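About us

Hello, and thanks for clicking through! I'm Diệp Nghiêm, I started Tular, and I'm the one who answers the phone most mornings, so if you ring up you'll probably get me. We're a small company in Grultidham, eight people at the moment, and what we do all day is show robots how to do household jobs. We do it by hand, or by remote control, and we do it over and over again until there's a decent pile of good examples for the robot to learn from.

I used to teach people to drive. I mention it because people always ask how I ended up here, and because it's still the best training I ever had for this work. You sit beside somebody who doesn't know what a junction feels like yet, you let them have a go, and you try very hard not to grab the wheel. Phong Quan, who I started Tular with, came from the other direction — he'd been repairing lift motors and building odd little machines in his garage. We met in January at an evening class in bookkeeping, of all things, and spent most of it drawing arms and elbows in the margins.
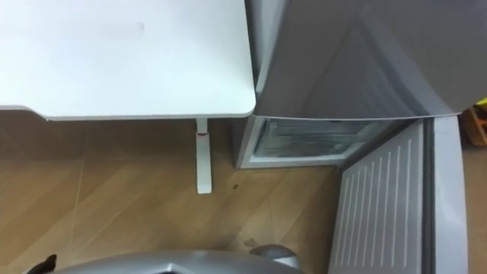
Our main line of work is kitchens. Homes are full of doors, lids and drawers, and every one of them asks for a slightly different pull, so that's where most of our customers want help first. Fridges and freezers keep us busiest. A low freezer compartment with its door standing open takes up a surprising amount of floor, and when there's a table leg close by on the other side, the operator has to think about where the gripper is going and where the rest of the arm will follow. I love these jobs! They look dull on a list and then you try one and find you've been holding your breath. New starters always go in too fast and too straight, and I did exactly the same when I began.

We call each go at a task a run. For our first paying customer, Trikon, we recorded 743 runs, and we kept the clumsy ones in a separate folder because Phong thinks they're worth having (I wasn't so sure, but he's won me round). A run has a written instruction in plain words, a start position, and a person who is responsible for it from beginning to end. We don't swap operators halfway through. It makes the movement jumpy, and you can tell when you play it back.

As for how we steer, it depends on the job. For slow, fiddly things we like to take hold of the arm and guide it ourselves, so you can feel through your own wrist when a door starts to give. For longer jobs we use remote control, with the operator working from handheld controls and watching what the robot's own camera sees. That second way takes more practice. We ask every new operator to do 14 hours on it before any of their runs go to a customer, and we pay them properly for all of it.

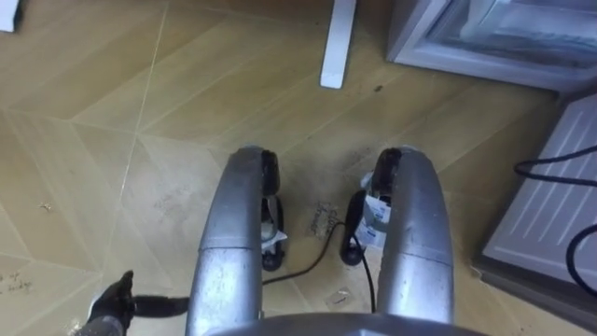

Everybody here takes a turn at everything, me included. If you've been operating all morning you'll be labelling and checking in the afternoon, partly to rest your shoulders and partly so you see what a rushed run looks like from the other side. Checking is where I'm fussiest. If the instruction says to close something, I want it closed, with no little gap left over, and if the operator paused to scratch their nose then I want that written down too.

We also have our own bit of software, called Vi. It started as a spreadsheet and grew. Vi keeps the instructions, the runs and our notes side by side, so a customer can read why we marked something down without having to ring me up (though do ring, I like a chat). More than 190 different household tasks are in there now, from putting the lid back on a pan to folding a tea towel, which I still say is the hardest thing we've ever tried.

We aren't a big outfit and we don't plan to become one in a hurry. We take on a couple of customers at a time, we tell them early if a task isn't going well, and we'd sooner send back a short set of good runs than a long set of poor ones.

If you'd like to come and see us, visits are welcome — bring flat shoes and a task you think we can't manage. And if you fancy working here, you don't need a degree or a background in machines. Patience and a steady hand will do nicely. Drop us a line through the contact page and either Phong or I will write back.

Diệp

Page last updated 10/6/22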